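Bin picking in the shared workshop – blocks against the wall

Zotbridge
Posted Friday, 21:14

Carrying on from my May thread. The arm is now running in our shared workshop and I have moved on from single blocks to a handful in the bin.

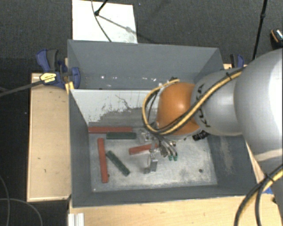
My problem is the ones that end up flat against a side. The fingers need a gap on both sides of the block and there isn't one, so the planner either gives up or tries to come in at an angle and stops on a force limit. Out of 126 tries this week I had 47 failures, and 35 of those were blocks touching the divider or a wall. The rest were mostly the camera merging two blocks into one.

I would like to fix it without buying a new gripper. Has anyone done this with plain parallel fingers?

Mfaume
Posted Friday, 21:40

Push first, then pick. If a block is too close to a wall, put one closed finger down at the end of it and drag it towards the middle. Then take another image and plan again. It adds a few seconds per block but it's only software.

Wostidier
Posted Friday, 21:52

I don't agree with pushing on a bare metal floor. The blocks skid and turn and you can end up with a worse pile than you started with. I'd put angled strips along the inside walls so nothing can sit flat against them. Half an hour with some offcuts and you never have to write the code.

Mfaume
Posted Friday, 22:03

Strips just move the problem. A long block will lie along the foot of the strip instead, and now it's tilted as well. I tried foam wedges two years ago and took them out again.

Wostidier
Posted Friday, 22:10

Foam grips. Use something smooth and steep and they slide down.

Mfaume
Posted Friday, 22:15

Slide down to where? The bottom of the wedge is the new wall.

Statumeck
Posted Friday, 22:31

Separate point. Are the clamps all that's holding the bin? I can see a blue and black one on the left and what looks like another at the back. If you're going to start pushing blocks about, check the bin doesn't creep. Mine moved over 5 mm in an evening and I spent the whole of the next day blaming the calibration.

Also that divider has taken a beating.

Zotbridge
Posted Friday, 22:48

Thanks all. Clamps only, yes. Other people use the bench so I can't screw anything down – Marjorie Hollis looks after the bookings and she has been clear on that. I'll draw a pencil line round the bin and see if it shifts.

The divider got most of its marks while I had the depth offset wrong. It still does the job.

I'll try the push first as it costs nothing. Mfaume, do you drag from the end of the block or from the middle of the long side?

Mfaume
Posted Friday, 23:02

End, if the block is lying along a wall. You can't get behind the long side anyway. It swings one end out and that's normally enough for the fingers. Keep it slow and come down a couple of mm clear of the floor.

Wostidier
Posted Friday, 23:09

Fine, but log how many pushes you need per block. I'd be surprised if it's one.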